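Subject: Re: [equipment] second two-arm station, what do we put on the form?
From: Tonantzin Carrillo
Date: March 18, 2020

Valtteri Salminen wrote:
> Before I sign for another station I'd like one page that says what we
> need and what it costs to keep running. The Vamov quote lists the arms
> and then "accessories, as required." As required by whom?
> Also, can the second one share a table with the first?

By Vamov, I suspect. I went through the quote again with a pencil and here is where I've landed.

The arms are the easy part. We know what they do all day at Stondurska, and the second pair would do the same: blankets now, towels after that, fitted sheets when we've all lost our minds.

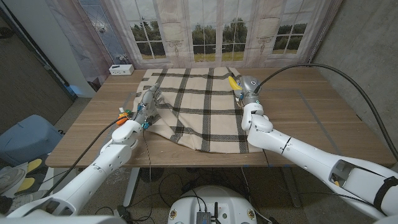 Both grippers on the plaid blanket, tape outline on the table.

Sharing a table is out. With two arms and one blanket the top is spoken for, and I don't want to referee four elbows. Frota will sell us a matching table for 600 dollars, delivery included, legs apparently also included. Put that on the form.

Next, cables. The quote allows for one set. I'd like a spare set plus a proper tray to go under the tabletop, and I have penciled in 700 for the lot. If you think that's high, come and look at the floor under the table and then tell me so in person.

Gripper parts are where last year's budget went to die. Fingers and tags are listed as consumables in the contract and as "durable components" in the brochure — I'd like Rarkley to pick one before we sign. I've asked for a bag of 48 finger pads at the volume price. They came back with 11 weeks' lead time and a very cheerful email.

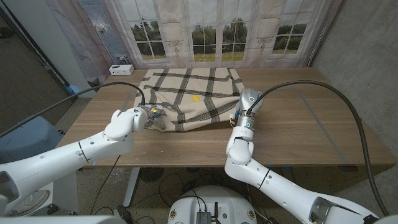

Blanket work at the same table, a gripper at either side.

Valtteri asked on the phone whether we could skip the spares for the first quarter and order them when something breaks. We can, if the plan is to have a very expensive coat rack for 11 weeks. I'd sooner drop the extended training package, where somebody flies in to show us the power switch.

So, for the form:

Arms and grippers, one pair, as quoted by Vamov
Table from Frota, 600
Spare cables and tray, 700
Finger pads, bag of 48, price to be confirmed by Rarkley
Training package, struck out

I left blankets off. We have plenty, and purchasing still brings up the last time I tried to explain a bedding order under "laboratory supplies."

Still missing: the service rate after the first year. Vamov says it "depends on usage." Valtteri, could you get them to say what it depends on, in numbers? They answer your emails faster than mine.

Tonantzin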